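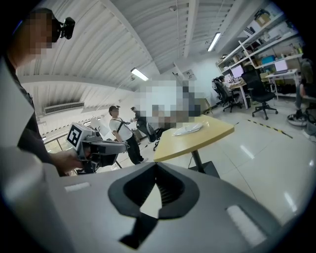 A room where people teach robots. The gray tool at the front is a gripper, and another gripper is in a person's hand at the left.

How Do You Teach a Robot to Pick Up a Sock?

Think about the last time you picked up a sock from the floor. Did you make a plan? Probably not. Your eyes found the sock, your arm went down, your fingers closed, and it was done. You learned this when you were a baby, and you dropped many things before you became good at it.

A robot has no baby years. On its first day it does not know what a sock is, or that a sock is soft, or how hard it should squeeze. Somebody must teach it. In this article we will look at two ways of teaching: by hand and by remote control.

Why not only write instructions?

You can try this at home. Ask a friend to pick up a spoon, but the friend may do only exactly what you say. "Move your hand forward." How far? "Close your fingers." Which fingers? Very soon you will both be laughing, and the spoon will still be on the table.

Computer programs are also instructions. They are very good for work that is the same each time, for example putting a lid on a jar that always stands in one place. But a sock never lies the same way twice. To write one rule for each shape of sock would take longer than you want to wait. So people show the robot instead.

Showing by hand

Look again at the person at the left side of the picture. The gripper they hold has a black-and-white square on its front end. A square like this is called a marker. It is a little like a name tag that a computer can read. When a camera sees the marker, the computer can work out where the marker is and which way it is turned.

The same person has a small camera on the head. A head camera sees more or less what the person is looking at, so it can record a job from the worker's side.

To give a lesson by hand, you hold the gripper and do the job with it. You go to the sock, close the gripper, carry the sock to the basket and open the gripper again. One lesson like this is called a demonstration. The robot does not need to be in the room at all. It can learn later from the recordings.

Why do you not simply use your fingers? Because you have five on each hand and they bend in many places, and most grippers cannot do this. If you do the job with a gripper, you can only make moves that a gripper can make. Then it is easier for the robot to copy you.

Showing by remote control

The second way has a long name, teleoperation. "Tele" comes from an old Greek word and means "far." Here the teacher moves a controller, and a real robot arm moves at the same time. If you turn your wrist, the robot turns its wrist too.

It feels strange in the beginning. Wiroj Sukprasert teaches robots at a small workshop called Jistham, and he still remembers his first Wednesday with the remote control. "I wanted to lift a paper cup," he says, "and I made the cup flat." He needed seven tries before he could lift one without damage.

Remote control is slower than working by hand. But the robot's own arm is doing the job, so the teacher finds out quickly if the arm is too short or cannot bend in some direction.

How many lessons are enough?

One is not enough! If the robot sees only one blue sock on one gray carpet, it may be lost when the sock is red. The teachers must change the sock, the floor, the light and the starting place.

For the sock job, the Jistham team recorded 942 demonstrations. Then they checked all of them and kept 759. In the others, the sock fell or the camera could not see well. Sombat Siriwan, who did the checking, drank a lot of tea in that week.

After this, a computer program studies the recordings. It looks for what is similar in them — where the gripper goes, when it closes, how it turns — and it practices guessing the next move. When the guesses are good, the robot may try with a real sock.

Words to remember

Gripper: the part of a robot that holds things, like a hand.
Marker: a printed pattern that helps a computer know where something is.
Demonstration: one time of showing a job from start to end.
Teleoperation: moving a robot by remote control.

Try it yourself

You need kitchen tongs, some socks and a box. Pick up the socks with the tongs only and put them in the box. Now do it with your other hand. After that, close one eye and do it again. Which sock was the most difficult, and what would you tell a robot about it?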